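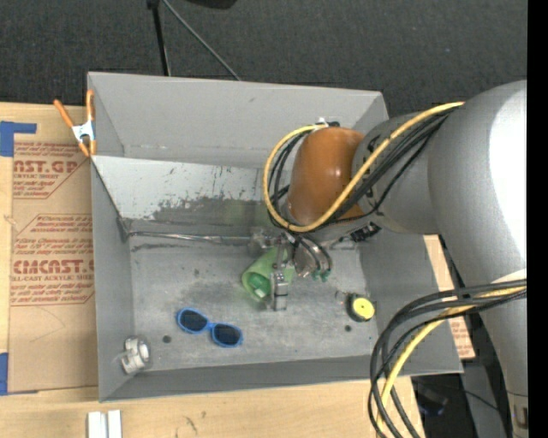 Gray bins and the lost property shelf

The lost property cupboard at Pramley was cleared out over the summer, and from this month things left in the building are kept in open gray bins on the shelf outside the front office. The old cupboard had one deep drawer and a rail, and most of what went into the drawer stayed there. When Inese Org emptied it in July she found 164 items, the oldest of them a library card that expired before the extension was built.

The new arrangement is simple. Anything found in a meeting room, the kitchen or the bike store goes into a bin with a paper tag. The tag says where it was found and the date. Please fill in both. A tag that says "upstairs" is not much use to the person looking for a scarf.

Small things and hard things share a bin. Sunglasses, cups, water bottles, umbrellas and lunch boxes all go in together. Clothing has its own bin and so do chargers and cables. Phones, wallets, keys, bank cards and anything with medication in it do not go on the shelf at all. Hand those to Sigrún Hauksdóttir at the front office, who keeps them locked up and writes them in the book.

Cups and bottles

Cups were the biggest single group in the July clearout. Plastic ones turn up on window sills and under chairs, and they tend to be put down half full. If you pick one up, empty it and rinse it before you tag it. Anything with food or drink still in it will be thrown away the same day. This includes shaker cups with powder in the bottom.

Cups belonging to the kitchen should go back to the kitchen. They have a dot of paint on the base. A cup with no dot is somebody's own and belongs in the bin on the shelf.

Glasses and sunglasses

Sunglasses scratch easily when they are loose in a bin with other things. Hafþór Bisgaard has left a stack of soft pouches next to the tags, and there are plenty of them, so please use one. Lay the glasses on top and leave them where they can be seen. Bottles and umbrellas should go in first.

Prescription glasses are treated differently. They go to the front office with the keys and wallets, and a notice is put on the board by the stairs the same afternoon. If you are not sure whether a pair is prescription, hand it in at the office anyway.

How long things are kept

Items stay on the shelf for 40 days from the date on the tag. After that, usable clothing, cups and umbrellas go to the Vamham swap table, which takes clean goods in working order. Eyeglasses and sunglasses are sent on with the optician's collection in Cliveck. Chargers are tested and put in the loan drawer. Whatever is broken is recycled if it can be and thrown out if it can't.

The first sorting under the new rules will be on 17th September. Casimiro Peñalver is doing it in the back room on the ground floor and could use one more pair of hands for a couple of hours after lunch. Sleeves rolled up and an apron if you have one, as some of the umbrellas have been out in the mud.

Claiming something

You can take your own things from the shelf without asking. Tear off the tag and drop it in the box so we know the item has gone home. For anything held at the front office, describe it to Sigrún before she gets it out. With keys, the number of keys on the ring and the color of the fob are usually enough.

If you lost something before July, ask Inese. She kept a list of everything that came out of the old drawer, and 27 of the better items are still in a box under her desk, among them a child's raincoat, a good fountain pen and a pair of hiking boots. They will go to Vamham at the end of the month.

Looking after the bins

The bins came secondhand from the Hedegaard storeroom and already had a few scuffs on the bottom. They can be wiped down with warm soapy water. Please don't use the scouring powder from the kitchen, which leaves a white film in the corners. The bins have no lids, so wet coats should be hung on the hooks by the side door until they are dry and then folded and tagged.

Baldur Kragh is making a set of wooden labels for the front of the shelf. Until those are ready the bins are marked with tape.

Questions about the shelf can be left in Inese's mail slot.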